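The one-box rule, tested on my own bed

Posted in: House stuff, Complaints

My sister-in-law Carla Zein swears by a decluttering method she picked up from a newsletter called Larnel. You take one cardboard box, you put every loose thing from one surface into it, and whatever fits is what you keep. The rest goes. She has sent me the link three times. The newsletter claims 2,790 households have "found their box," which is the sort of number I'd like to see somebody's notes on.

I don't trust methods. I especially don't trust methods that come with a shop attached, and Larnel has one, where a plain lidded box from a line called Skuvholm costs more than my lunch. But it was November, it was raining, and the bed in the back room had turned into the place where small stuff goes to wait. So fine. One evening, one surface.

What counts as a box

I skipped the Skuvholm. Fruit boxes are free if you ask at Sleiman, the grocery on our corner, and they're sturdier than they look. They come in loud colors with pictures all over them, and I can't see how that affects whether a sock goes in.

Carla says a pretty box "invites order." I've had a strawberry box in the hall closet for two years and it has invited nothing but plastic bags.

What was on the bed

Mostly things too small to have a home. Ornaments, little pouches, something knitted with grippy dots on it, a few flat packages I kept meaning to deal with. I gave myself 30 minutes with the timer on and used up 15 of them just picking things up and putting them down again, which the newsletter calls "greeting your objects" and I call dithering. 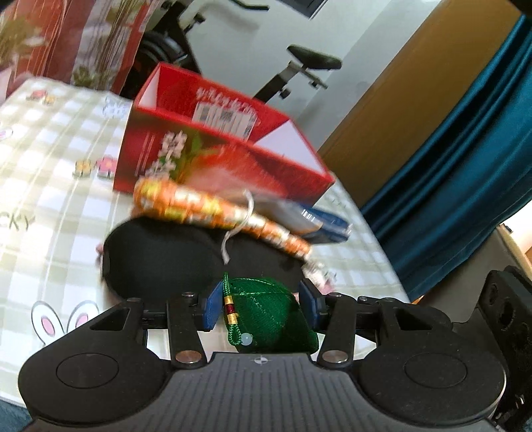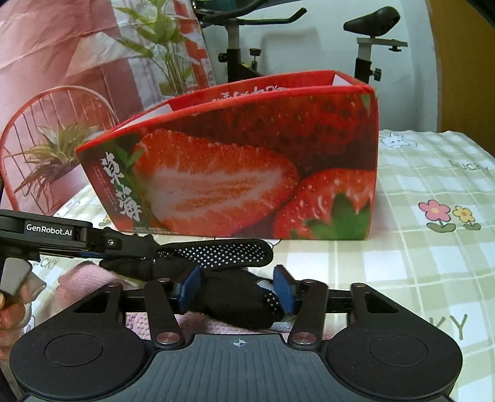 Where it fell apart

The rule says whatever fits is what you keep. Well, if everything on your bed is small, everything fits! I could have kept the lot and had room for a loaf of bread. As a test of what matters to me it was useless. I wrote to Carla to say so and she answered that I should have used a smaller box, and by then I think we're talking about a different method.

There's also the beads problem. Anything with a tassel or a cord catches on anything else with a tassel or a cord, so a box full of ornaments becomes one large ornament. The green mesh sachet with the braided loop is a nice thing and I don't want it knotted up with an orange and gold string of beads every time I reach in. I put it in a drawer by itself. That's against the rules, apparently.

What I'll grant

The bed is clear, and I did throw some things out, mainly packaging. My neighbor Majdi Karaki took a couple of bits for his daughter. And the fruit box does the job as well as anything from a shop would, so if you must try this, save your money.

I'm less convinced it lasts. The newsletter has 263 comments under the original post and I read far more of them than I should have. Nearly all were written the same day people did it. One woman came back after a month to say she now had four boxes.

The box is at the foot of the bed for now. I've already put a phone charger in it.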